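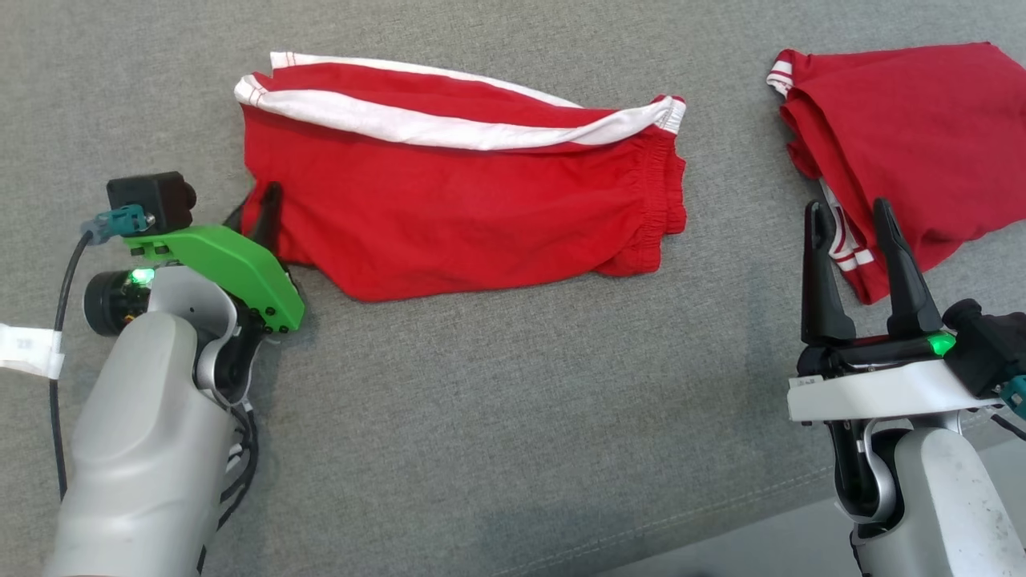
Slide 2 – Who we are
Stollport is a two-team rugby club. 145 registered players, 68 of them under 18. We share the ground at Indell with the soccer club until February.

Slide 3 – Last season
Give the league position, then move on. Most people in the room know it.
Lost to Bosteo home and away. Beat Mok at home by 2 points, our only win on a wet field.
Tackle completion was over 70 percent in first halves and dropped after the break. Pause here for the chart.

Slide 4 – What we changed
Fitness work moved to the start of practice.
Bench players go on earlier – front row first, then the flankers.
One lineout caller for both teams, same calls.
If someone asks about the kicking game, say it's on slide 6.

Slide 5 – The Bosteo game
Play the clip with no sound. Stop at the second scrum.
Point out how flat the backs are standing. Ask the room where the space is and wait for an answer.
Then run it on to the try.

Slide 6 – Kicking
We kicked too often from our own half. New rule is to carry twice, then decide.
Mok do this well.

Slide 7 – Dates
Next coaches' meeting is Wed 26 November, in the Indell clubhouse. Leave this one up during questions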